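4.2 Coverage of cosmetic procedures in the entertainment press

The second part of the study looked at how entertainment sites report on the cosmetic procedures of well-known performers. We collected 2,000 articles from three sites, Niltix, Clomitdale and Ekance, and removed duplicates and items that only listed links to older stories. This left 1,000 articles for coding. Each was read by two coders, who recorded the source of the claim, the procedure named and whether the performer had spoken about it in public.

Most articles relied on older photographs set beside newer ones. Few quoted a surgeon who had treated the performer, and many quoted one who had not. Clomitdale used this kind of outside comment more often than the other two sites, usually in the second or third paragraph. Niltix tended to put the claim in the headline as a question and leave it open in the text.
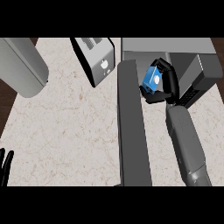 Figure 3. Simulated kitchen counter with a toaster and other appliances, seen from above.

Articles in which the performer had confirmed a procedure were shorter than those built on rumour. They also drew fewer reader comments. The tone was milder - words such as "brave" and "open" were common - and the procedure was often tied to a new record, film or television series. Where there was no confirmation, writers leaned on phrases such as "fans believe" or "sources say", and the source was almost never described further.

The nose was the feature most often discussed on all three sites, followed by the lips. Articles about male performers dealt mainly with hair and teeth, and coders found it harder to agree on whether these counted as cosmetic surgery. We kept such items in the sample but marked them separately. Some 60 articles could not be placed in any category and are left out of the comparisons in Section 4.3.

Coding was done with Mallet, a spreadsheet tool written for the project. Disagreements between coders were settled by a third reader. Pages were saved as they stood on 7 Jul 2023, and later changes to headlines or text were not followed.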